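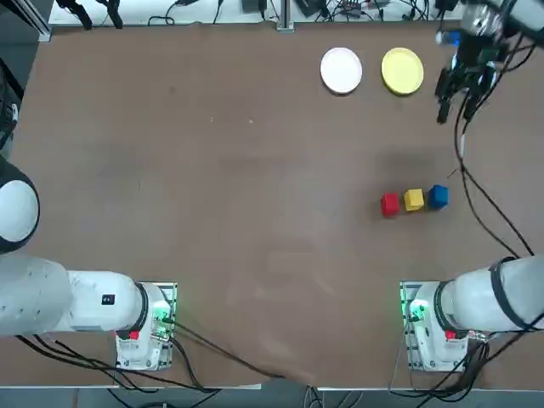

Meston Opens Sign-Up for Its Spring Supper Series, with More Seats and a Longer Table

DRULHOLM, 9 February 2018 – Meston, the neighborhood cooking school and supper club on the old mill side of Drulholm, is delighted to announce that sign-up is now open for its fourth Spring Supper Series. The suppers begin in April and run through the end of the season, and after the long, gray winter we've all had, everyone in the kitchen is more than ready to start peeling, chopping and setting out plates again!

The idea has stayed the same from the very first year. Guests arrive in the late afternoon, tie on an apron, and cook a full meal together under the eye of a host cook. Then everybody sits down and eats it, slowly, with plenty of bread and no hurry to clear up. Last spring the series welcomed 119 guests, many of whom had never met before and a good few of whom now cook together at home. This year there will be room for 150.

"People come in a little shy, and then you hand them an onion and they start talking," said Sevim Ağca, who founded Meston and still hosts the opening supper herself. "My grandmother could feed a whole street out of one pot, and she never let anybody stand there with their hands in their pockets. I suppose I run the school the same way. If you're in my kitchen, you're stirring something."

The opening menu leans on the first greens of the year, with a yogurt and spinach soup, stuffed grape leaves, slow-cooked lamb shoulder with white beans, and a semolina cake soaked in lemon syrup. A meatless main course of chickpeas and roasted eggplant will be offered at every supper, and the cooks are glad to work around allergies as long as they hear about them when the seat is booked. Later menus will follow whatever the growers bring in, so they won't be posted until shortly before each evening. 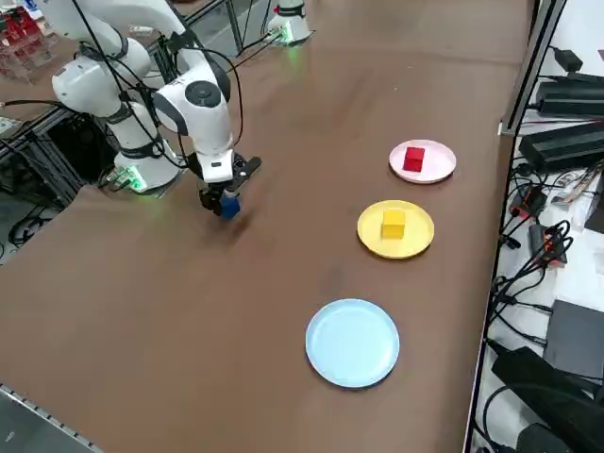

Much of the produce will again come from Flondier, the family farm just up the valley, which has been sending Meston its carrots, leeks and very good potatoes since the series began. Flondier has put in an extra row of fava beans this year with the suppers in mind, and guests at the later evenings can look forward to shelling them (bring a friend who doesn't mind the work, it goes much faster).

New to the series this spring is host cook Ertuğrul Tokgöz, who will lead the bread and pastry evenings. He spent many years baking in hotel kitchens before moving to Drulholm, and he says he has been waiting for an excuse to teach flatbread to anyone willing to get flour up to the elbows.

"Bread is patient, and most of the people who tell me they can't bake were only rushing it," said Tokgöz. "We'll mix the dough first, then cook the rest of the meal while it rests, and by the time the soup is ready we'll be rolling and baking. You'll take a piece of dough home with you too, so there's breakfast taken care of."

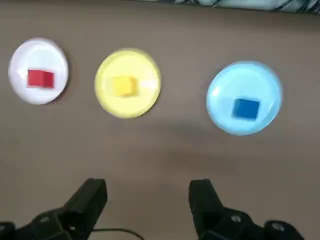 The tea at the end of each meal will be poured by Jin, the little tea shop across the square, which is putting together a mild blend of black tea and dried apple for the season. Guests who like it will be able to pick up a tin at the shop the next day.

Seats are $46 per person and include the cooking session, the full meal, tea, and a printed set of the evening's recipes to keep. Aprons are lent for the night. A season pass is also available for those who would like to come to three suppers, at $100. Children over ten are very welcome when they come with a grown-up, and we do ask that everyone wear closed shoes in the kitchen.

Seats can be reserved in person at the Meston front desk or by phone during school hours. Groups of six or more are asked to call ahead so that they can be seated together. Gift cards may be used for single suppers and for the season pass, and any cards left over from last year's series will still be honored.

About Meston

Meston is a cooking school and supper club in Drulholm. It offers evening classes for beginners, weekend family cooking, and seasonal suppers cooked and shared by the guests themselves.

Press contact: Sevim Ağca, Meston, Drulholm. Writers who would like to join a supper are warmly invited to get in touch, and should expect to be given an onion.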